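About Skilside

Skilside is a training and test workshop for two-arm tabletop robots. It occupies the ground floor of a former joinery in Varkby and has 399 square meters of floor space. We build work cells, write the task procedures that run on them, and teach operators from small firms how to set up and maintain both.

Our work is limited to light handling: dishes, hand tools, cables, and small household goods. We do not work with welding, painting, or palletizing equipment. Each cell consists of two arms clamped to the near edge of a table and a set of ordinary objects. Objects are bought from regular stores and replaced when chipped or worn.

Open day

The workshop is open to visitors once a year, in May. Doors open at 10 a.m. The last open day drew some 600 visitors, mostly from schools and local manufacturers. Demonstrations run in short blocks at the tables, and the operator on duty takes questions between blocks.

The dish handling demonstration is the one most visitors ask for. Plates are a useful test piece: thin at the rim, smooth, and easy to drop if the grip angle is wrong. Other objects stay on the table during the task, so the arms have to work around them. 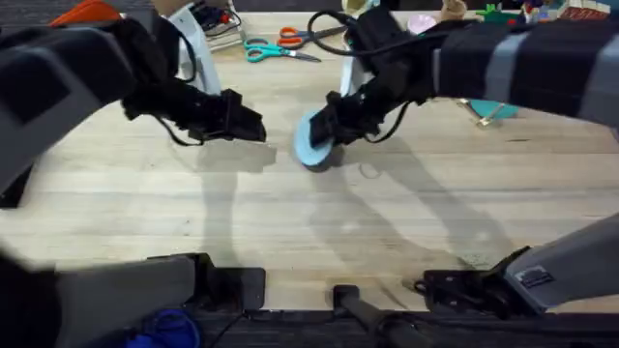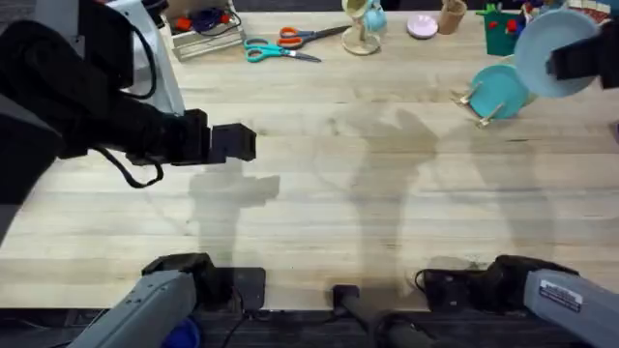
Dish handling at the two-arm table. In both views the right gripper holds the light blue piece.

Visitors may stand at the marked line while the arms are powered. Groups of more than 10 are split between tables.

Projects and partners

Shen is our procedure library. It currently holds 579 task procedures, each with a parts list, a table layout, and a reset sheet. Partner firms receive read access for the length of their contract.

Zustau supplies our clamps and table hardware and shares the loading dock. Cell maintenance is done in-house - cables and gripper fingers are checked before each session.

Visits outside the open day can be booked through the front office. Parking is behind the building, entrance on the dock side.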